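Towel folders wanted, days and evenings, Dolel building, second floor
Posted by Yatsenko Linen Services

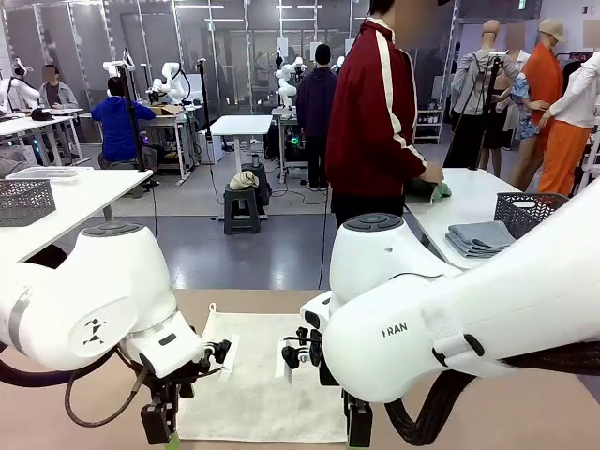

The last three ads I answered for this kind of work said "easy folding, sit down if you like," and then it was bath sheets, standing, for the whole shift. So what is it this time? — Oksana

Fair question, and we would ask it too. It is towels, mostly white and gray, plus some green cloths. You will stand for most of it. The tables are a good height for people of medium build and a poor height for everyone else. Ask for a step stool if you need one.

We are hiring 11 folders to start in March. The day shift begins at 7 a.m. and the evening shift at 3 p.m. Both are paid by the hour. We tried piece rates at our old place on Futex Road, and the result was a lot of fast, ugly folding that had to be done over.

What the work is

Take a towel from the basket, lay it flat, square the corners, fold it to the customer's pattern, stack it. When the stack is done it goes on the cart and you start another. There are 37 fold patterns in the Fullo binder. You will use maybe four of them in a normal week. The others belong to hotels that each believe their own fold is special, and we have given up arguing.

A full shift gets through 2,000 pieces across the whole room. If somebody tells you they can do half of that alone, they are counting washcloths.

What we are looking for

Patience with corners. Most people think they can fold a towel, and most people fold it so the edges drift apart by the third turn. We can teach you out of that in 2 shifts if you are willing to be told.

Clean hands, short or covered nails, no hand cream before a shift. It marks the white ones.

Experience is welcome but we don't put much weight on it. Several applicants have sent us certificates in linen handling. We would sooner see you fold something.

You do not need to be "passionate about textiles." Please leave that sentence out of your letter.

What we offer

Paid training from the first hour, a half-hour paid break, a locker that locks. Sleeves and jackets are fine, the room runs cool in the morning. There is a bus stop outside the Dolel building, although the timetable posted there should be read as a suggestion.

We won't promise fast promotion. There are two lead folder positions and both are filled. There is a small raise after the trial period, which lasts six weeks, and it is written into the contract — check that it is there before you sign ours or anyone else's.

How to apply

Come to the front desk on the second floor between 9 a.m. and noon and ask for a trial fold. Bring photo ID. It takes twenty minutes: one bath towel, one hand towel, one pattern from the binder you haven't seen before. You can also send a short letter first, but you will still have to do the fold.

Applications through agencies will not be read.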